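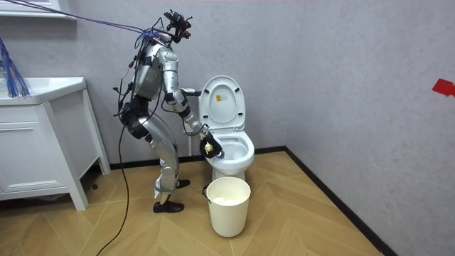 Ticket opened by Waltraud Kälin, Dec 17, 2023. The Madow planner will not let me close out our fall term. I teach two kids at home, and Madow is where I log lessons, grades and the reading list our state wants to see in January. When I press Finish Term, it tells me that Mathias has 15 unfinished lessons in Latin. Mathias has never taken Latin. I had him write a paragraph this morning, and he got a full page out of it, so I logged that under Composition. Madow saved it and filed a copy under Latin. Now he has 16, I suppose, though the message still says 15.

Already tried: signing out, signing in, another browser, deleting Latin. Deleting Latin removed Spelling.

Reply, Senthil Rajan, Madow support
Sorry about Spelling. It's in the trash folder under Settings and can be restored for 30 days. Could you tell me which curriculum pack you imported in the fall, and whether the term start date looks right?

Reply, Waltraud Kälin
Spelling is back. Mathias had been enjoying its absence. The pack was Andero Grammar, level 5. The term start date says 1984, which would explain why I'm tired.

Reply, Senthil Rajan
Thanks, the date is the trouble. Level 5 was built on an older Latin pack, and with a start date that far back the planner picks up the old lesson list along with the new one. Please do these in order:
Settings, Terms, Fall, Edit. Put in the real start date and save.
Open Packs, choose Andero Grammar and press Rebuild. Don't re-import it, or you'll get everything twice.
Go back to Finish Term.

Reply, Waltraud Kälin
Done. Latin is gone, Composition has his paragraph and the term closed on the second try — the first time it asked whether I wanted to promote Mathias to teacher. I said no. His sister's term closed without comment.

Status: resolved. The promotion prompt has been passed to Thenmozhi Achari as a separate ticket.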